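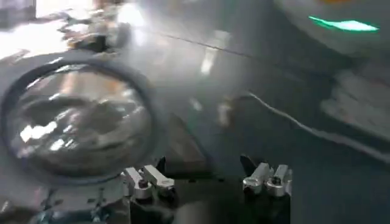

Suromden pauses laundry and shelf work after gripper fault

15 November 2023

Suromden has halted all unattended runs at its Wunstead test hall after one of its two-armed robots kept pulling on a laundry basket it should have let go of. The robot tipped the basket, dragged it off its stand and came to a stop only when an operator hit the red button. Everyone was well outside the marked area and there were no injuries. The damage came to one bent fingertip and a basket with a split handle.

What makes the story such a good one is how fast the team tracked the fault down, and what a strange little fault it was!

The robots at Wunstead spend their days on household and store jobs: loading a dryer, picking up lids and containers, putting packages on shelves. Each arm ends in a Dusier gripper that reports how hard it is squeezing, and the arm controller uses that number to decide whether it has caught on something. On the day of the incident the number simply stopped changing. The gripper had closed on the rim of the basket along with the clothes, and the controller went on reading a light, healthy grip that was already out of date.

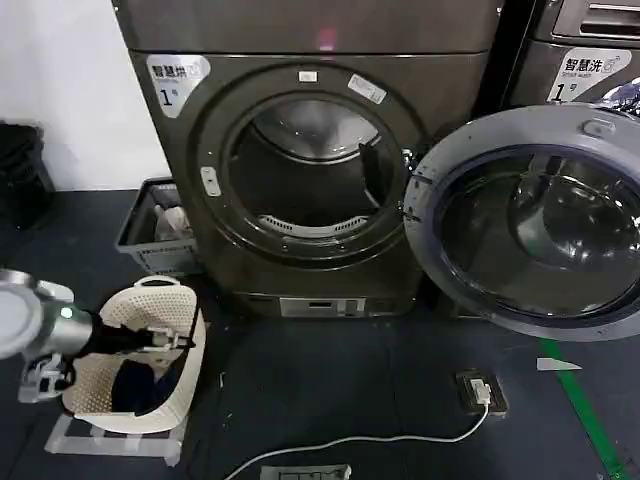
Engineers pulled the logs the same evening and found that the force reading had been frozen for 945 milliseconds before the stop. A reading that old should have shut the arm down by itself. The limit is 400 milliseconds, and the check that enforces it was in place and switched on. But a software update in September had changed where the time stamp was added. Old readings were being stamped again on their way through, so every one of them looked brand new to the safety check.

Then came the fun part (fun for those of us who love this stuff, anyway). The team set up a bench rig, blocked the force signal on purpose and replayed 700 recorded grasps. The fault showed up in 145 of them, nearly all during quick wrist turns, when the data link between gripper and arm is busiest. Having a bug that will come back when you call it is a huge help, and a first fix was running on the rig within days.

The fix moves the time stamp back into the gripper, where the reading is made. Achterberg, the outside firm that reviews safety for the hall, has asked for a second change as well: a separate limit on motor current in the wrist, so that a snagged arm will stop even if the force reading is wrong. That one takes longer, as the limit has to be tuned for each job. Wet towels are heavy, and nobody wants an arm that quits every time it meets one. 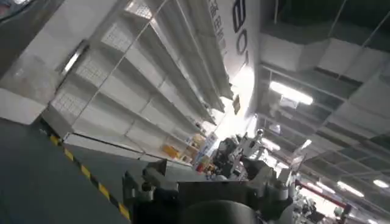
A robot's gripper arm near shelf row 08, with a few packaged products on the lower shelves.

Until both changes pass review, the robots will run at reduced speed with an operator at the stop button. The shelf jobs are due to return to normal first, followed by the lids and containers. Laundry goes last. Suromden says it will share the replay tool with other Dusier users, along with instructions for checking whether their own time stamps are affected.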